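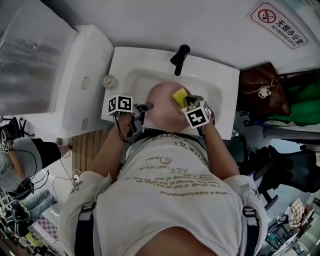
Can a machine clean a bathroom sink yet?
Forum: Household and Shop Automation

tmotaung_s
Sink wiping keeps getting listed as nearly solved. I disagree. A flat counter is one surface normal. A basin is a continuous curve with a faucet in the way, and the sponge changes stiffness as it loads with water.

norenholm30
Contact force is the smaller problem. Our bench arm at Sirnetti ran 500 wipe cycles on a steel bowl and held force fine. It missed the strip behind the faucet in 144 of them.

tmotaung_s
Then it didn't clean the sink.

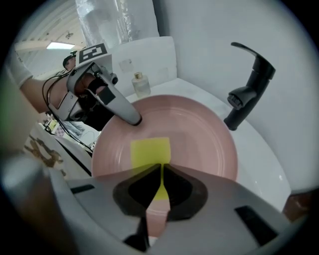 Picking the sponge up is its own problem. Lying flat in a bowl, it gives two fingers very little edge to close on, and the wall limits the approach angle. A person pinches a corner without looking.

Thenmozhi T
Shop floor view: we wash parts trays, up to 30 an hour, by machine. It works, but only with a fixture — same tray, same place. Take the fixture away and I'd go back to hands.

norenholm30
A sink is bolted down. That is a fixture.

Thenmozhi T
The sink is. The soap bottle and the sponge aren't.

norenholm30
Fair. I still say wiping comes before dishes. Will post the faucet-side numbers when the wrist is remounted.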